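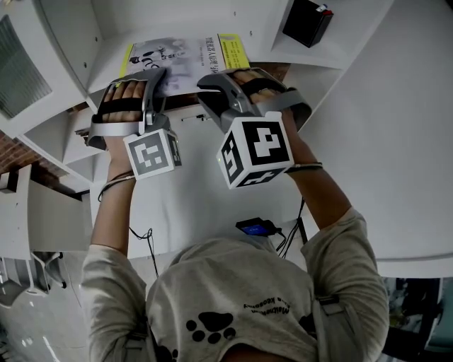 Shelf station, operator wearing both hand units.

STATION INSPECTION CHECKLIST, HAND UNITS AND SHELVING
Site: Stemdale, Soltton line
Filled in by: Yupin Mahawong
Second check: Kimutai Temba
Last updated: June

Mark each item OK, FIX or N/A. Write a comment for every FIX. Both people sign before the station goes back in use.

1. Straps across the knuckles snug, no pinching: OK
Comment: Sombat wants a smaller size for the second shift. He has the strap on the last hole and still gets slip when he reaches up. Order placed with Stukitz.

2. Bracelets, watches and wrist cords off before gloving up: FIX
Comment: The old rule was written for the conveyor and people read it that way. It applies at this station too. Added to the start-of-shift card.

3. Marker cubes clean and tight on their mounts: OK
Comment: Wipe with a dry cloth only. Chaiwat reported cleaner residue on one face last month.

4. Cables clear of the forearms and the table edge: FIX
Comment: Too much slack on both sides. Two clips per side requested from Nizar Boutros in maintenance. Until they are on, stop and move the cable by hand. Do not pull it free with the glove on.

5. Shoulder straps adjusted for each wearer: FIX
Comment: Settings are being left from the person before. Three complaints of sore shoulders this month, all from people who skipped this step.

6. Finger pads on hand-held grippers, wear and debris: OK
Comment: Check the ridges with a flashlight. Log the tool number even when nothing is wrong. Tool 676 is due for new pads at 2000 cycles.
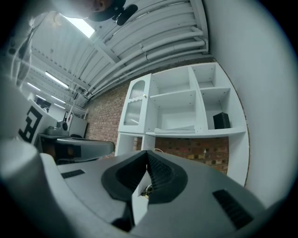
7. Vent slots on the gripper body open: OK
Comment: No tape or labels over the slots. Put the tool number on the case.

8. Overhead lights working, no flicker: OK
Comment: Chaiwat asked for less glare on the floor by the desks. Passed to Nizar.

9. Work height and reach: FIX
Comment: Upper compartments are a long reach for shorter staff with the gloves on. Keep daily items on the lower shelves. Step stools are not allowed while wired.

10. Time in the gloves: FIX
Comment: The limit is 28 minutes, then a break with the gloves off. Logs show over half the morning turns going past it. The picking quota was set before the hand units came in and has not been changed. Raised with Rønning, who run the schedule.

11. Job changes explained to staff: FIX
Comment: People who used to pick and pack now spend most of the shift repeating reaches for the system to learn from. Several asked whether their pay grade stays the same and whether packing jobs will still be there next year. The first question has an answer (grade stays) and it should be posted in writing. The second needs a reply from management. Kimutai will ask for one before the next inspection.

12. Any operator may stop and take the gloves off without asking: OK
Comment: Asked each person separately. All knew it.

Open items: 2, 4, 5, 9, 10, 11.
Station may be used with the cable precaution in item 4.

Signed: Y. Mahawong, K. Temba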